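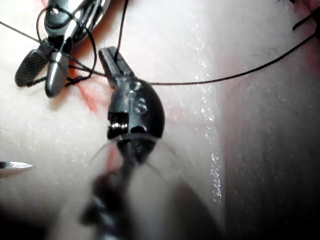 Can two armed groups share a command and still count as separate movements? I am writing a long essay on the Brorkinlow highlands and my sources don't agree. Half of them treat the Nelero Front and the Tetix Brigades as one organisation after the joint command was set up in June. The rest say they stayed rivals with different aims, one wanting regional self-rule and the other wanting the central government gone altogether. I picture it as the black suture thread looped round the silver grasper with its jaws slightly apart: the two are clearly caught up with each other, but I couldn't call them one thing. My tutor wants a firmer term than "caught up with". Is there an accepted test for when an alliance becomes a merger? The essay is 1,861 words at the moment, so I have some room to add a section but not a big one.

Posted by Soledad Cabral
Wednesday, February 26, 2025

Asnakech Gashaw

There isn't one accepted test, and you should say so in the essay. Most writers look at a few practical things. Who pays the fighters? Who can promote or dismiss a local commander? If one side signs a truce, is the other bound by it? Are recruits still swearing loyalty to the old group or to the new command?

A joint command on its own tells you fairly little. Groups often set one up for a single campaign and let it lapse afterwards. Check whether they kept separate courts and tax collection in the villages. If both groups were still stopping lorries on the same road and giving out their own receipts, I would call it an alliance and leave it there. "Operational alliance" is a safe term, provided you define it the first time you use it.

Be careful with place as well. Fighters in the northern valleys may have been working together daily while the two leaderships abroad were calling each other traitors. I'd give the two levels a paragraph each. Also look at when your sources were written. Anything from the first weeks of the command will probably be repeating the joint statement, and a joint statement says what both sides wanted people to believe.

valley_reader

They merged. Same flag, same radio station, same spokesman. People overthink this.

hugh.m

The flag was shared at rallies, which doesn't settle much. I agree with the first answer on money and truces. One thing to add is numbers. A group of up to 1,000 joining with one of 300 is usually going to be absorbed in practice, whatever the paperwork says, so give the relative sizes if you have them and say where the figures came from. Both sides will have exaggerated.

For the tutor, try "coalition" in the title and explain the disagreement in a footnote. I lost marks once for using "merger" and "alliance" as if they meant the same, so pick one and search the whole essay for the other before you hand it in.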